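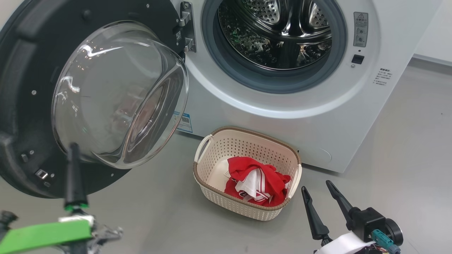

My sister-in-law reckons any wool wash dearer than a bottle of dish soap is a con, and she told me so twice while I was ordering the Skurthorpe one. So this review is partly for her.

I knit a lot, mostly jumpers, and I've felted three good ones over the years (the mustard cardigan still hurts). Last October I finally gave up on the supermarket stuff and bought the 317 mL bottle of Skurthorpe Wool & Silk from the little yarn shop in Clernmont. It wasn't cheap! But you only use a capful, and I got 12 loads out of it, some of them pretty full.

The smell first, as that's what everyone asks. It's a faint cedar thing, a bit like the inside of my nan's wardrobe, and it's gone by the time the jumper is dry. The lavender version is much stronger and I gave mine away.

I used it by hand in the laundry tub to begin with, then got brave and put a grey aran through the wool cycle, cold, lowest spin. It came out the same size it went in, cuffs and all. The colour held too, although I'd still keep anything red on its own. It doesn't do much for stains, mind you. Gravy needed a dab of proper stain remover beforehand.

My one real grumble is the cap. It dribbles down the side every time and the label on mine was mush by the third wash. A pump would fix it.

I'm on my second bottle now. Four stars, and she's borrowed it once already.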